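Home | Workshop | Services | News | Contact

Proston workshop takes on its biggest restoration job yet

November 28, 2018

We're thrilled to share that the Proston workshop has been chosen to restore the seating from the old Jidport concert hall - 102 oak chairs, all made for the building and all still with their original frames. It's a wonderful set, and we couldn't wait to get started!

The first 12 chairs came in during October. Rachid Badawi has been taking apart the loose joints, cleaning off the old glue and putting everything back together with hide glue, the way the makers did it. Under the dark varnish he found some beautiful figured oak, and the whole shop stopped work to come and look.
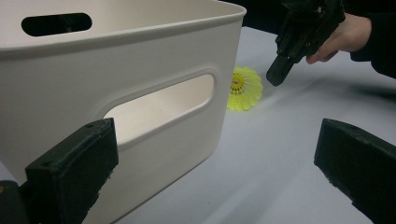 Proston Furniture Restoration - Upholstery and Finishing Team

Nesma Naciri is leading the upholstery. The seats will get new webbing and horsehair pads, then a deep green wool picked to match a scrap found under one of the tacking strips (what a lucky find that was). Each seat takes 2 days from bare frame to finished cover, so her bench will be busy well into spring.

The finished chairs go back to Jidport in batches. If you have a chair at home that wobbles or sags, we're still taking in smaller jobs - call the shop or stop by with it, and Rachid will be happy to take a look.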